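4.2 Station layout and the division of tasks

The Dravarthorpe site prepares meals for delivery and employs 22 people on its day shift. Before the change, each preparation station was run by one worker who portioned, mixed, reset the tools and wiped down. After the change, portioning and tray transfer passed to an automated line supplied by Mundilis, and the stations kept the steps the line could not take over: mixing small batches, finishing, and resetting. We observed 169 station resets over 2 periods, one before installation and one in November, after the line had reached its planned output of 3,000 trays per shift.

Resetting had been an informal task. Workers put tools back where they liked, and the next person adjusted. With the line running at a fixed pace, a misplaced whisk delayed the batch behind it, and the site introduced a standard layout for the counter. Hand tools go in one compartment of a holder set near the wall, and the space to either side is kept clear for bowls (Figure 3).
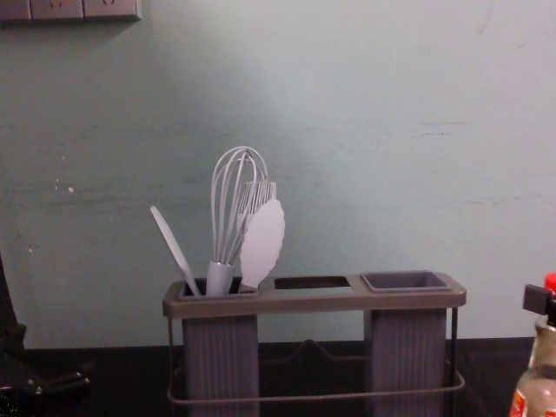
Figure 3. Station counter with utensil holder. The tools stand together in the left compartment; the recessed cup on the right is empty. A trigger spray bottle is at far right.

Workers disagreed about the layout. Annick Bouvier, the shift lead, regarded it as the main reason handovers had become shorter. Two station workers told us that it suited right-handed colleagues poorly, and that requests to change it now went through the line engineer, Quentin Moulin, where earlier they would have moved the holder themselves. Moulin confirmed that the position was fixed in the station drawing and that he had received no instructions on who could amend it.

The interviews also point to a change in how skill was judged. Under the old arrangement, an experienced worker was one who could recover from a late or short batch. After installation, supervisors spoke mostly of keeping pace and leaving the counter in the agreed state. Pay grades were not revised to match. Workers with long service described this as a loss of standing, while newer staff found the expectations easier to learn. We return to the question of grading in Section 5.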